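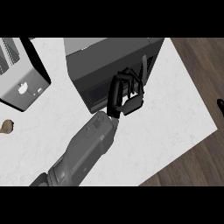 Kitchen day at the Tomerham lab

We had been promised a kitchen, and we got one – it just happened to live inside a computer. In April a group of us from the Nimri evening club went over to Tomerham for the robotics lab's open day, and I'm still talking about it to anyone who'll stand still long enough.

Our host was Nermin Tekin, who runs the simulation side of a project called Clolance. Her team teaches robot arms to work at a kitchen counter, and nearly all of the early practice happens in simulated rooms like the one on the big screen that morning: marble counter, toaster, microwave, and a gray arm with a black many-fingered hand held up right in front of the microwave door. I had expected the plain two-jaw kind of grabber. A hand with jointed fingers is a whole different animal, and Nermin was happy to spend a good twenty minutes on why (more ways to hold a thing, and many more ways to fumble it).

The number that got a gasp from the back row was 2,000. That's how many practice runs the team had set up for one door-opening task, and 1,788 of them had ended with the door open. Nermin was much more interested in the others. She played a few at slow speed and had us guess where each one had gone wrong before she told us. We were terrible at it! Most of us blamed the fingers. The usual trouble was the wrist, which had come in at a poor angle well before anything touched the handle.

After coffee we got to try it ourselves. Brostik, the small firm that builds the lab's control gloves, had sent two pairs, and you could put one on and steer the simulated hand around the counter. My best effort knocked into the toaster. Our youngest member had the microwave open on her second go and was very gracious about it.

There was a real arm in the next room too, bolted to a bench behind a low screen, and we watched it repeat a reach that had been worked out in the simulation. It was slower than I'd pictured and much quieter, and I could have watched it all afternoon.

The lab had 46 visitors over the day and hopes to run another in the fall. If you'd like to come along, put your name on the sheet by the club room door. Bring a pair of thin cotton gloves to wear under the control ones, and come with questions – Nermin stayed well past lunch answering ours.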